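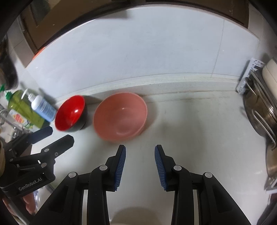
I went back to school at 37, and the first thing I bought was a planner I never opened. So when my study partner Larasati Manurung kept going on about Plireck, the study app that's supposed to be made for women returning to college, I rolled my eyes a little. Then statistics started in June and I downloaded it that same night!

I've been using it all summer for two classes (statistics and intro to physics), and here's how it went.

Setup is quick. You type in your course, your exam dates and the hours you really have free, and it builds a weekly plan around them. I put in early mornings and the stretch after my kids go to bed, and it didn't scold me for it or try to sell me on some four-hour block on Saturday. Miss a session and it just slides the work over to the next open slot. My old app turned everything red and sent me a sad face, so this was a big relief.

The practice problems are the best part. My math is rusty (I hadn't touched algebra since high school, where the counselor steered me toward typing) and Plireck let me drop back to fractions and work up from there without making a big deal of it. There are 200 problems in the statistics set, and the worked answers show every step, even the boring ones. I did most of them. Standard deviation finally makes sense to me, which I never thought I'd type.

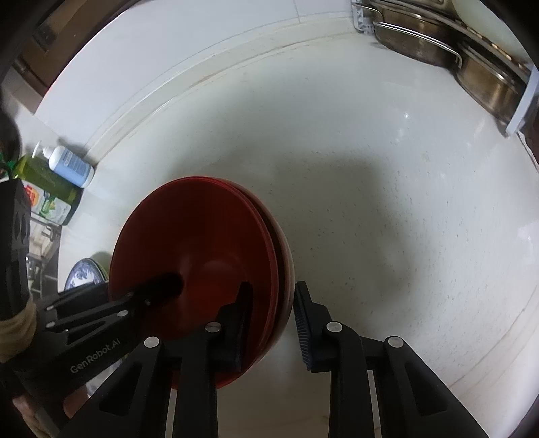 Physics is weaker. The section on forces is fine, but circuits felt rushed, and a couple of the answers skip right over the part I was stuck on. I ended up going to my instructor's office hours for that, and she cleared it up in ten minutes.

Then there's the mentor feature, where you get matched with a woman working in a technical field. Mine is a civil engineer who started her degree after her second baby, and she's been great. She read over my transfer essay and told me to cut the whole first paragraph (she was right, ugh). Larasati got matched with someone who never wrote back, and it took two emails to support before they found her a new one. So it's luck of the draw, I guess.

A few gripes. The flash cards can't be printed. The search box is picky about spelling. And the reminder sound is a harp, and you can't change it, only mute it. I've muted it.
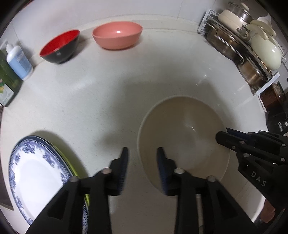
The free version gives you the planner and one course. I'd start there and see if the planner suits your week before you pay for anything. I pay by the month and plan to keep it through fall, then drop it over winter break.

Four stars from me. If they fix circuits I'll come back and add the fifth.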